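The Practice Kitchen

I'd been chopping veg at the Okstead depot for six years when they took away my knife and gave me a chair. A nice chair, mind you! It had arms and everything.

"You'll be teaching now," said Birsen, who ran our floor and hated meetings even more than I did. What she meant was that I'd sit in the old dry store with a screen and watch a pair of robot arms rehearse in a kitchen that didn't exist. Marble worktop, wooden floor, far posher than anything we had at Okstead (our floor was green and you could skate on it by lunch). If the arms did a thing properly I pressed the left key. If they made a mess of it I pressed the right key and typed in why.

Salim had the other chair. He'd done soups for years and he took it all terribly personally.

"Look at the way it goes in," he'd mutter. "No feeling. My mum would've had its hand off."
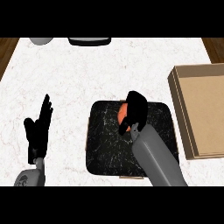 I typed "bit heavy on the pressing" and moved on to the next one. Fifty before tea, that was the target, and then it went up to sixty and the tea got shorter. Rashidi, who made the software, sent a lad over from Vestness to ask how we were finding it. I said my back was lovely and my hands were bored. He wrote down the bit about my back.

The funny thing is I got fond of them. You'd see the right arm fumble on Monday's sort of job, easy stuff, and I'd be leaning forward in my chair going come on, come on, you daft thing, round the side. Salim caught me at it and didn't let it drop for a week.

Then in May the real arms went in downstairs, on what used to be my bench, and Jeptoo from the salad line came up at break and stood in our doorway with her hairnet still on.

"It picks up like you," she said.

"Like me how?"

"Little wiggle first. Then it grabs."

I said I didn't wiggle. Salim said I absolutely did, I always had, everyone on the floor used to do impressions of it. So I went down to see for myself, and I stood behind the yellow line next to Jeptoo, and I watched it come down over the first one of the morning tray. Wiggle, grab.

"Are they paying you for that?" she asked.

I told her I'd ask Birsen. I did ask, too, and Birsen looked at me for a good long while, then got up and shut her office door and pulled out the other chair.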